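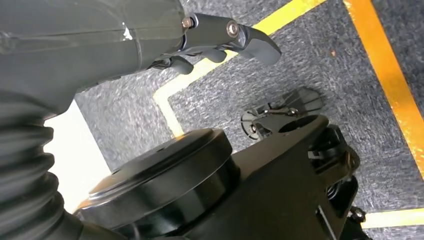 Figure 4. Wrist camera view during the approach phase, with the small black bracket inside the taped region.

4.2 Letting the planner change its mind

Cluro treats a grasp as a running argument between the perception module and the motion planner, and we have found this way of working a real pleasure to develop with. Earlier versions made one estimate of the part's pose, handed it over and closed the gripper wherever that estimate said. The current version keeps asking for fresh estimates all the way down. In Figure 4 the fingers point down towards the carpet, above and slightly to the left of the bracket, and the planner is still free to alter both the approach angle and the closing point. The bracket lies on its side, which is the pose our old grasp table handled worst: the flat fins offer several tempting edges, and few of them are good places to hold.

The pose estimator, written by Ermira Pavlović, returns a small set of likely poses with a weight for each. We keep up to 14 of these alive at any moment. A pose is dropped when its weight stays low for 2 updates in a row, and if the set becomes empty the arm stops and the search begins again from a higher viewpoint. Dropping poses after a single poor update was tried first and made the arm jittery, as one bad reading from a glossy surface could throw away the right answer.

Dark parts deserve a paragraph of their own. Black plastic gives the camera very little to work with apart from highlights, and highlights move when the wrist moves. We were delighted to discover that this can be put to use. Screw heads and pins, such as the silver screw in the bracket's round foot piece, stay bright over a wide range of angles and so make good anchors, while a sheen that slides along a fin between updates tells the estimator something about how the fin is tilted. Noreen Yousafzai added a term to the matching score that rewards this kind of agreement, and it is the change we would recommend first to anyone trying to rebuild the system.

The tape on the carpet plays a smaller part. Its lines are used as a check on where the wrist believes itself to be: the planner projects the known borders into the camera view and compares them with the coloured lines it finds. A mismatch slows the arm but does not stop it. The yellow and the orange-yellow tape are given separate colour ranges, which Volkan Sarıgül tuned by hand at Jevasthorpe under the overhead lights. We would like to learn these ranges automatically, and an early attempt is in the Lodari branch of the code.

Planning runs in a loop with a fixed budget of 200 milliseconds. Within that time the planner scores each candidate grasp against every pose still alive and picks the one with the best worst case. This is a cautious rule, and it sometimes prefers a dull grip near the middle of a part to a firmer one at the end. It also makes the logs wonderfully easy to read, as each choice can be traced back to the pose that ruled out its rivals. Section 4.3 describes how the closing force is set once a grasp has been chosen.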